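Hakala Shared Workshop, Build Notebook
Project: Cakadura hand-held gripper pair
September 2023
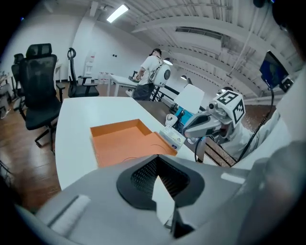

The second gripper has been rewired and its cable is now 400 mm longer than before. The earlier length pulled at the connector whenever the operator reached across to the far desk. Strain relief is a printed clip, revision 5, fixed with two screws. Revision 4 cracked at the screw boss and should not be reprinted.

Mass of the complete hand unit, without cable: 188 g over the target set in the spring. Most of the excess is in the housing. The wall thickness will be reduced on the next print, but the jaw mounts are to remain as drawn.

The marker cube was refitted and the calibration repeated. Members are reminded that the cube must not be used as a handle. Any unit that has been dropped or picked up by the cube is to be calibrated again before its recordings are kept.

Practice task for this period: move a small package into an open tray and release it flat. The orange tray is satisfactory. Its raised sides give the operator a clear edge to work against, although a package released too early tends to come to rest on the rim. Operators should lower the jaw fully before opening it.

Log file 2620 ends early. The Wotel power supply shut down under load and has been withdrawn from use. A Skistovex unit is fitted in its place until a replacement is approved.

Outstanding:
Thinner housing, to be printed in October.
Second cable to be lengthened to match.
Spare clips, revision 5, to be placed in the parts drawer.
Jaw travel on the first gripper still to be measured with the new spring.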